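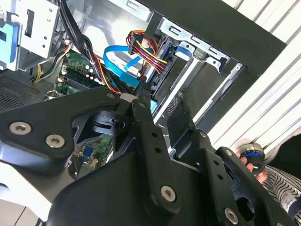
Does a SATA drive need both of its cables connected before it will show up in the BIOS?
It needs both. The data cable carries the signal to the motherboard and the power cable runs the motor and electronics. With only one fitted, the drive will not be listed.

Speaker notes: Refurbishing desktop towers, from first opening to first boot
Lellombridge workshop day, Monday afternoon session, Kasdale room

Slide 1 – Title
Leave up while people sit down. Mention the handout. Phones off.

Slide 2 – Scope
Desktop towers only. Laptops are the morning session and will not be covered again.
The figures come from the Dunmore batch: 91 towers, mixed age, all from offices. Most needed a drive, a clean or more memory. A small number needed a board.
I am not going to talk about operating systems. Ask at the end if you must.

Slide 3 – Before opening
Shut down, switch off at the wall, pull the mains lead, then hold the power button for a few seconds. People skip the last step. The standby supply keeps part of the board live until the charge has drained.
Lay the tower on its side with the open face up. A cooler hanging from a vertical board puts weight on its fixings, and screws dropped into an upright case end up under the power supply.
Wrist strap clipped to bare metal on the chassis. Painted metal does not count.

Slide 4 – Drives and bays
Three things to check on every bay: the tray or rail, the data cable, the power cable.
Coloured plastic usually marks the parts meant to be released by hand, blue in many office machines. Squeeze the handle, slide the drive out, do not lever it. If it sticks, look for a cable holding it back before applying force.
Data cable: flat, seven contacts, L-shaped key. Pull on the connector body. Pulling on the ribbon breaks the joint inside the plug, and the fault then comes and goes, so somebody else will spend an afternoon on it.
Power cable: fifteen contacts, wider, same style of key. On a traditional loom yellow is 12 volts, red is 5 volts, black is ground. An orange wire, where fitted, is 3.3 volts. Some looms leave it out and most drives do not mind.
Keep the spare rails. We threw ours away in the first year and have been buying them back ever since.

Slide 5 – Dust
Front mesh first, then fans, then the power supply from outside. Hold the fan blades still while blowing air through. A fan driven fast by compressed air can damage its bearings.
Do not open the power supply. If it rattles or smells burnt it goes in the scrap cage and is replaced whole.
Record the cleaning on the job sheet. We use the Flenlow sheet, one line per machine, with a column for fan noise. Version 16 is current. Anything older has the columns in the wrong order.

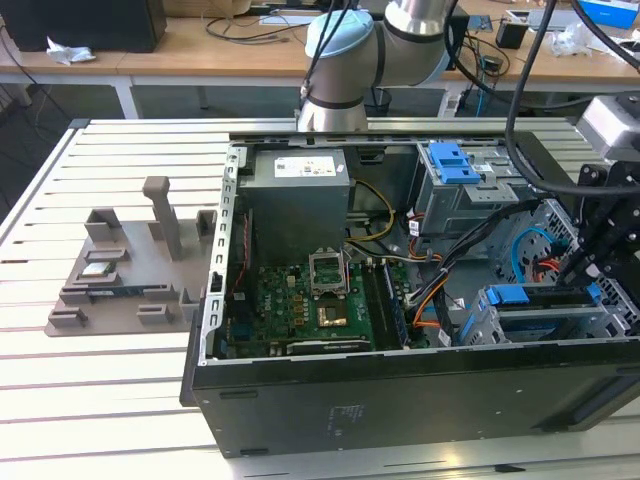 Slide 6 – Processor and socket
The cooler comes off first. Warm the machine for a few minutes beforehand if the paste is old, then shut down and isolate it again as on slide 3. Twist gently before lifting.
Release the lever, then open the retention frame fully. A half-open frame will drop back, and on a socket with contact pins it will drop on to the pins.
Check which type you have. Where the pins are in the socket, nothing touches it: no fingers, cloth or air line. Bent pins can sometimes be straightened under magnification, but allow an hour and do not promise the machine to anybody.
Hold the processor by its edges. Match the notches and the corner mark, lower it straight down and let it sit under its own weight. If it rocks, lift it out and start again.
Paste: a small amount in the middle. The cooler spreads it.
If a socket will be left empty for any time, fit the plastic cover. We keep a tub of them by the door.

Slide 7 – Memory
Open the clips at the ends of the slot before touching the module. Some boards have a clip at one end only.
The notch is off centre, so the module fits one way round. It should be upright and level when seated. Press until the clip closes by itself. A module that is nearly home gives a beep code or a blank screen, and accounts for more returned machines at our bench than any real memory fault.
Fit matched pairs in the slots named in the board manual. Slot colours are not consistent between makers.

Slide 8 – Expansion cards
Leave the original cards out for the first boot unless the board has no video output of its own. Blanking plates go back on every open slot, or the airflow past the drives is reduced.

Slide 9 – First boot
Board, processor, cooler, one memory module, power. Nothing else.
Check the processor fan lead. Many office machines will halt with a warning if it is missing.
If the board posts, add the rest one part at a time. Then set the clock. A clock that resets after unplugging means a new coin cell – keep a strip of them at the bench.

Slide 10 – Costs and time
Total spent on parts for the Dunmore batch was 2280 pounds. Of that, 1029 went on drives. Skip this slide if running late.
Next batch is due in October.

Slide 11 – Questions
Likely ones: mixing memory speeds (works, at the slower speed), reusing thermal paste (no), whether standard power supplies fit branded cases (measure first, and check the board connector).
Switch the projector off at the wall.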